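Mar 31, 2022

Tool wall

I paid 517 for the new shelves from Brovlow and there is still no place for them, so in the evening I looked at the tool wall instead. The gray pegboard has two panels, one over the other, and they do not meet in one plane. The upper one comes forward a little. I notice this line every time I look for the pliers with the orange and black grips.

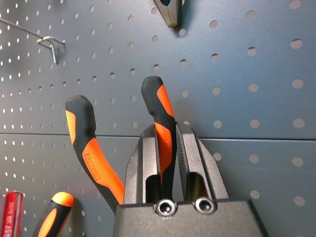 What belongs where

I wrote a small list on the back of the Gurenel receipt. Screwdrivers go in the black cup, tape goes on the right side, everything with two handles goes on a hook. The blue screwdriver has no place yet. I bought 8 more hooks in Miridau and I can not find the bag.

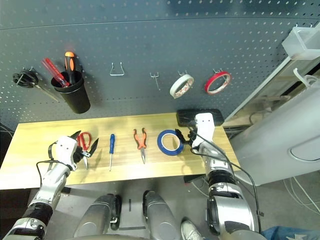 Red scissors, blue screwdriver, pliers and blue tape on the table.

The masking tape and the red tape are good neighbors, I will leave them. For the black scissors I am less sure - maybe they should live in the kitchen, where I always miss them.

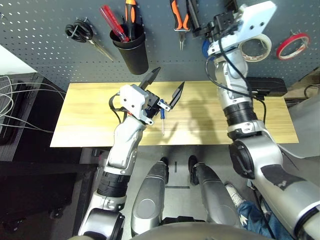 In May I want to paint the door, and for this I will need nearly all the masking tape. I must ask at Biswas if they sell it in bigger rolls. My back hurts a little. Tomorrow I will look for the bag of hooks in the car.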